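Utensil holder

Print this page | E-mail this page

A utensil holder, also called a utensil cup or, in some homes, a spoon jar, is an open container kept on the kitchen counter for the tools a cook reaches for most often.

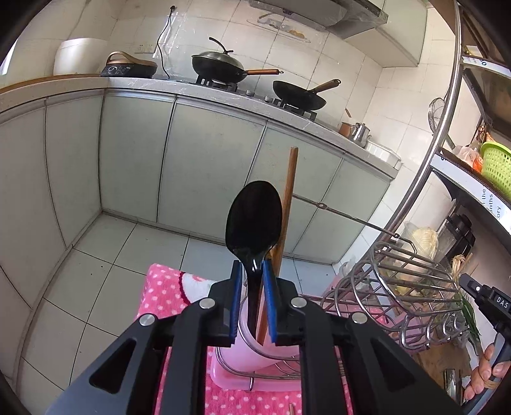 It may be a plain crock, a plastic cup, a wire basket, or a cup set inside a wire basket, and a good many families are every bit as fond of theirs as they are of the teapot. Spoons and spatulas usually go in with the handle down, so the wide end is easy to spot, while long cooking chopsticks can stand either way up and tend to lean over their neighbors.

The holder generally lives near the stove or beside the dish rack, often on a small tray or a folded cloth that catches drips. Plastic cups are light and simple to rinse (and they come in such cheerful colors!), though a tall wooden spoon can tip an empty one. Crescencio Meléndez, in his kitchen handbook Katona, suggests washing the cup itself every 8 days and letting it dry upside down.

See also: Dish rack, Chopsticks, Ladle

Shares: 84 | Comments: 4

Contact Rornanlow | Copyright Rornanlow | Back to top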